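Chapter 7
Heat from Sunlight 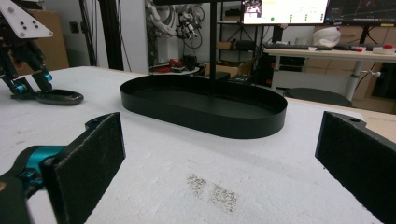

Figure 7.1 A black oval tray on a white surface.

Leave a dark stone in the sun on a clear April morning and by noon it will be warmer than the air. The stone has taken in light and turned it into heat. Most of this chapter deals with how that happens and how the heat gets away again.

Dark surfaces absorb most of the light that falls on them. Pale ones send much of it back. A surface that absorbs well also gives out heat well, and students often forget this second half of the rule.

In Section 7.2 we look at the solar cooker trials at Dolurari, where a curved mirror brought a steel plate to 534 °C. A flat black plate beside it, with no mirror, stayed far cooler. Both received the same sunlight on each square metre. The mirror gathered light from a wide area and sent it to a small one.

Section 7.3 covers heat loss by conduction, convection and radiation. Section 7.4 uses readings from the Ornia water heater, which holds 167 litres.

Before you begin, you should be able to:
convert between joules and kilojoules
read a line graph
use the equation for specific heat capacity (Chapter 5)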